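Household Bottle Returns in Trolldale: Survey Report

Prepared by Effie Cairns and Niall Hepburn
Supervisor: Ehsan Zamani

1. Background

The town of Trolldale introduced a paid return scheme for plastic drink bottles in May. Residents may bring bottles to either of 2 return points, one beside the Skulska market hall and one at the Grokurdale bus station. The purpose of this project was to learn which households use the scheme and what keeps the others from doing so.

2. Method

A printed questionnaire was delivered to 509 addresses, and 282 completed forms were received. Respondents were asked how they store bottles at home, how they travel to a return point, and whether they remove caps and labels first. Gregor Rennie entered the answers into a spreadsheet, and a second student checked each entry.

Bottles of colored plastic, or with a colored drink inside, caused the most doubt among respondents. Many did not know if a bottle had to be empty, or if the cap could stay on.

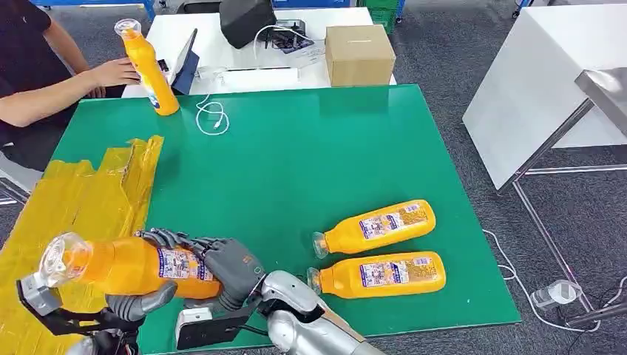

3. Results

The return points took in 3,315 bottles during the survey period. Households within walking distance used the scheme most often. Those who depended on a car tended to save bottles for a single trip — often until storage space ran out.

The main complaint concerned opening hours. The Skulska point closes before most working residents return home, and several respondents asked for an evening service. Rounded bottles were also mentioned as awkward to stack in a kitchen cupboard.
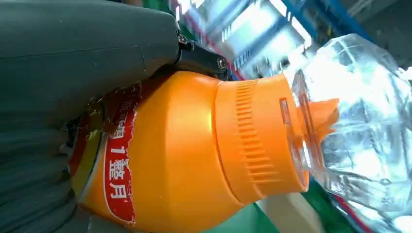 4. Limitations

Apartment buildings with locked entrances could not be reached, so their residents are underrepresented. The questionnaire was issued in English only.

5. Recommendations

The town should extend hours at Skulska by one evening each week and post clear rules on caps, labels, and leftover liquid at both locations. A repeat survey should include apartment residents.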